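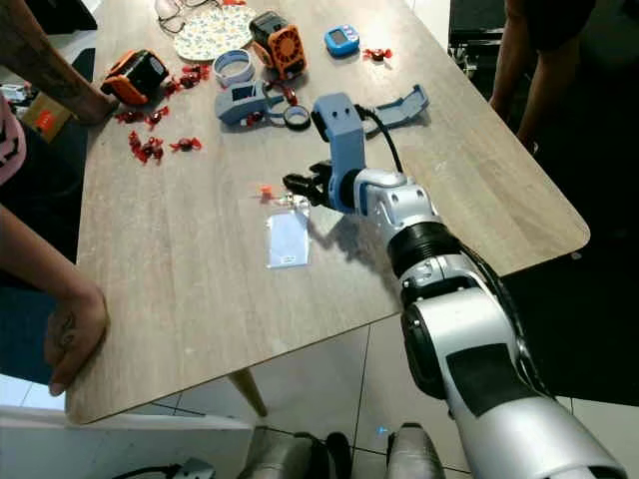

## 1. Opening (slide 1 stays up)

Jahangir Matubbar, Iseo workshop, 26th August. Slot is 12 minutes including questions. Skip the biography.

- Topic: shared tables where parts, tools and personal items end up together, and how to clear them without losing anything.
- Point out the mix on the slide. Orange and black modules, a ring of tape, printed parts, a patterned plate, eyeglasses, a timer. These belong in different places, and a couple of them belong on a person.
- Point out the small plastic bag with the label. Next to it is a tiny orange part. Ask the room which of the two they would pick up first. Take one or two answers, move on.
- Definition for the rest of the talk: an item is "placed" when a second person can find it from the list alone. Tidy stacks do not qualify.

## 2. Order of removal

Most people start with the biggest item. The result looks good quickly, and the small pieces get swept along with it. The order used at Iseo:

1. Personal items. Glasses first, then anything that goes back to the kitchen. Glasses go in the tray by the door, folded, lenses up.
2. Anything under the size of a thumbnail. Straight into a bag, bag closed, label written before the next item is touched.
3. Rings, rolls and other round items. They travel when the table is bumped. Lay them flat if they are staying out.
4. Printed parts, grouped by what they mate with.
5. Modules and batteries, last. They are easy to see and hard to lose.

Step 2 is where people object. The objection is time. Answer: the Pliltovov cabinet has 44 drawers, and an unlabeled bag has to be checked against all of them. Writing a label is faster.

Mention that the order holds with two people at the table. One handles steps 1 to 3, the other waits. Splitting the table down the middle was tried in February and dropped. Items near the center line were moved twice or left.
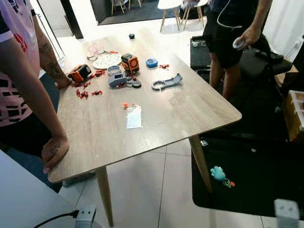
The second rule for shared work is that hands stay off the other person's group. If a piece has strayed, say so and let its owner move it. This sounds slow on paper. In practice it removes the argument about which bracket came from where.

Pause here for water.

## 3. Labels

- Risik sheet, small size, pencil. Ink smears on the bags.
- Three fields: part number, drawer, initials. No dates. The dates were never read.
- Sample to read aloud: "1835, drawer 12, JM."
- Put the label near the lower edge of the bag so it shows when the bag stands in the drawer.
- If the part number is unknown, write what the part touches ("fits ring side of clamp"). Do not write "misc." The Bhat inventory had a full drawer of misc and it was thrown out whole.

Question likely from the front rows: why not photograph everything and label later? Photographs are fine as a record of the layout. They do not travel with the part.

## 4. Color

Keep this section short. Sorting by color is the usual first instinct and it fails on mixed tables. Red is the worst case. Clips, caps, wire ends and sweets can all be the same red, and at arm's length they read as one group.

Test for the audience: leave the next slide up for a few seconds without speaking, then switch it off and ask what was between the modules and the printed parts. Switch it back on.
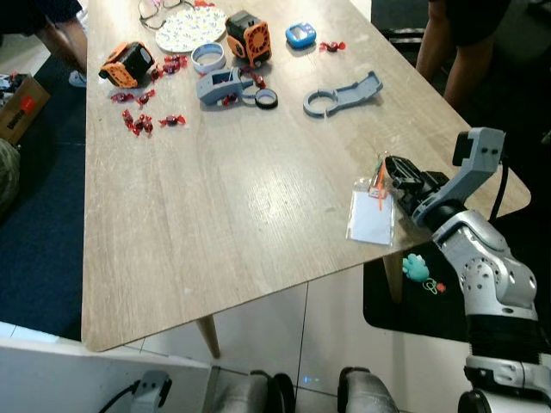
*Slide 4. Red-wrapped candies among modules and printed parts.*

- Wrapped candy is a personal item under step 1. It does not go in a parts bag, even for a minute.
- Note the pairs. Two pieces lying together get picked up as one object, and one of them drops. Lift singly.
- Check behind and against brackets. Small items stop there.
- The timer can stay out. Set it for the next clearing before leaving the table.

## 5. Close

Repeat the order once: personal, tiny, round, printed, modules. No summary slide.

Handout is the removal order on one side and the label fields on the other. Copies at the end of the row - ask people to pass them along.

If there is time left, take the question on drawer dividers. If there is none, point them to the Pliltovov sheet taped inside the cabinet door. Return the clicker to the desk.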